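Sattiについて

ホーム > 会社案内 > 私たちについて

Sattiは、デルクビル(Derkville)にある小さな靴の手入れと玄関整理の店です。代表のサディア・コーカル(Sadia Khokhar)が、台所のテーブルひとつから始めました。今は2つの部屋を借りて、靴のクリーニング、ひもの交換、そして家庭の玄関の片づけを仕事にしています。

このページの文章は、代表のコーカルが自分で日本語で書きました。日本語は大人になってから勉強しましたので、少しかたい文や、変な言い方があるかもしれません。意味がわかりにくいところは、どうぞ遠慮なくお知らせください。直します。

はじまり

私は日本に来る前、Condskaという会社で8年間、革のかばんと靴の修理をしていました。そこでは高い革靴が中心でした。お客様は大事な靴を箱に入れて、とても丁寧に持ってきました。

日本に来て、私は子どもの学校や近所の家で、たくさんの玄関を見ました。毎日はかれている靴は、革靴より、白いスニーカーやサンダルのほうがずっと多いです。そういう靴は修理の店にあまり来ません。汚れたら捨てる、ひもがからまったらそのままはく、という人が多いと聞きました。私は、毎日の靴にも手入れの場所があったらいいと思いました。それがSattiの最初の考えです。

ひもの仕事

お預かりした靴は、最初にひもを見ます。スニーカーの場合、つま先に近いところはきれいに通っているのに、足首に近いところは結び目のまわりでからまっている、ということがとても多いです。急いで脱いで、急いではくからだと思います。
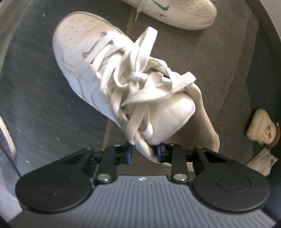 白いローカットのスニーカー。ひもは平たくて幅の広いタイプです。

からまったひもは、引っぱらないで、結び目を指で少しずつゆるめます。強く引くと、ひもの表面が毛羽立って、次に結んだときにほどけやすくなります。平たいひもは、ねじれも直さなければなりません。ねじれたまま通すと、見た目が悪いだけでなく、足の甲にあたる感じも変わります。私たちはひもをぜんぶ抜いて、平らにのばして、下の穴から順番に通しなおします。

つま先に小さい空気穴がある靴は、水の使い方に気をつけます。穴の中に洗剤が残ると、乾いたあとで輪のようなしみになることがあります。やわらかいブラシを軽くぬらして、布で何回もふきます。時間はかかりますが、この方法が一番安心です。

料金にはひもの通しなおしが入っています。新しいひもに替えたい方は、受付のときに色と長さを選んでください。

玄関の仕事

もう一つの仕事は、玄関の片づけです。お客様の家にうかがって、家族の人数と、毎日使う靴を聞いてから、置き方を一緒に決めます。大きい靴箱を買うことは、あまりおすすめしていません。まず、今ある靴を全部出して、よくはく靴とあまりはかない靴に分けます。

よくはく靴には、ふちのある浅いトレーを使うことが多いです。雨の日の水や砂がトレーの中で止まりますから、床のそうじが楽になります。トレーの名前はDrakeoといって、私たちが小さい工場にお願いして作ってもらっているものです。ふちの高さを決めるまでに、試作品を7回作りました。高すぎると靴を出すときに足が引っかかりますし、低すぎると砂が外に出ます。

トレーに靴をのせるときは、同じ種類の靴をとなりに置いて、ひと組がはなれないようにします。白いひも靴とクロッグのように、形がちがう靴が一緒にあるときは、はく回数の多いほうをドアの近くにします。

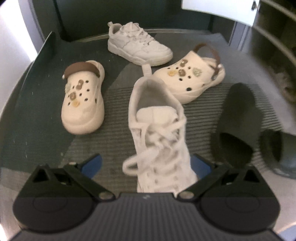
クロッグについては、かかとのベルトのことをよく質問されます。ベルトを前にたおして使う方も、かかとにかけて使う方もいますので、私たちはお客様がいつも使う位置にして返します。飾りのチャームがついている場合は、ひとつずつはずして裏の砂を取り、同じ場所にもどします。お子様は場所をよく覚えています。前に一度、チャームの順番をまちがえて、小さいお客様にとても悲しい顔をされました。それから、お預かりのときに必ず位置をメモしています。

片づけた次の日に、もう靴が散らかったと電話をくださる方もいます。それは悪いことではありません。置き方が生活に合っていないだけかもしれませんから、もう一度うかがって変えます。2回目の訪問までは追加の料金をいただきません。

私たちの約束

靴の状態がよくないときは、作業の前に正直にお話しします。黄色くなった底や、内側の布の破れは、完全には元にもどらないことがあります。できない作業の料金はいただきません。

お客様に聞かないで、靴や箱を捨てることはしません。はかない靴でも、思い出がある場合があります。決めるのはいつも持ち主の方です。

これからのこと

7月から、店の中で靴ひもの教室を始める予定です。お子様と大人の方が一緒に参加して、ひもの通し方と、ほどけにくい結び方を練習します。家ではいている靴をそのまま持ってきてください。くわしい日程は、決まりましたら「お知らせ」のページにのせます。

ご相談とお見積もりは、お問い合わせフォームからお願いいたします。靴の種類と、困っていることを短く書いていただければ十分です。日本語、英語、ウルドゥー語でお返事できます。

最終更新 2026年4月11日
Satti 代表 サディア・コーカル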